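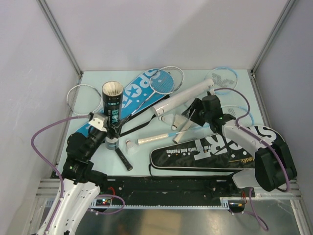 Part 2: Packing the Club Bag

Okay, everything is out on the table, so now we get to put it away properly. I wrote this after Perihan Karaca borrowed the Flurkgate club bag and brought it back with a shuttlecock inside a shoe. No hard feelings, Perihan!

You'll want the blue cover with SPORT on it, the rackets, the black tube, the long white cylinder and any shuttlecocks that have wandered off.

1. Pick up the stray shuttlecocks first. They're the easiest thing to squash, and I've leaned an elbow on more of them than I'd like to admit. Hold each one by the cork, never by the feathers.

2. Check each stray before it goes anywhere. Straight feathers mean it's a match bird. If a feather is bent or snapped, it goes in the practice box at the back of the cupboard (the one Ozan labeled in green marker).

3. Slide the good ones into the black tube, all facing the same way, so the cork of one sits in the skirt of the next. Don't push. If the tube is full, start another one.

Caution: don't stand an open tube near the edge of the table. It only takes one strap getting tugged and you'll be picking feathers up off the floor.

4. Put the lid back on. Lids live in the side pocket of the bag, or they're supposed to.

5. Now the rackets. Look over the strings on every one, the white frames and the light blue ones, and press lightly with your thumb in the middle. A broken string means a strip of tape on the handle and a note in the book for Fung-ping Yu, who does our restringing every June.

6. Feel the grips. If one is damp, leave that racket out overnight – a closed bag will make it smell like a locker room by morning.

7. Clear off the blue cover before you try to open it. I know, it sounds silly, but with the rackets piled on top it's so tempting to just tug, and that's how frames get scratched. Lay the cover flat, work the zipper all the way around, and slide the rackets in heads first.

Note: the cover is happiest with 2 rackets. You can force in another, but the zipper will complain and so will I.

8. Tuck the black strap under the cover so it doesn't snag on anything.

9. Load the bag: tubes along the bottom, cover on top, spare rackets down the side with their strings facing the padded wall. Nothing heavy goes over the strings, please.

10. Hang the bag on hook 7 and sign it in. If the hook's taken, give it to Beril Keskin at the desk.

Part 3 covers replacing a grip.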